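Afternoon tea vouchers - "code already used" error at checkout

Hi, I'm trying to book the Fothergill afternoon tea at Virncombe for two in June and the Zestlow booking page won't take my voucher. I type in the code, it thinks for a bit, then says it's already been used. It hasn't! It was a birthday present and it's been on my fridge ever since.

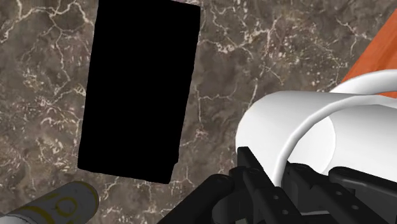
tabletop_first

Update: tried again at 9 this morning on my laptop, same message. I cleared the cookies and had a go on my phone too - no luck. Without the voucher it goes straight through to payment, so the table's clearly free.

Second update: Storidix support say the code has 12 characters and I'd been leaving off the last one. New error now, "voucher not valid for this menu". Ticket still open please.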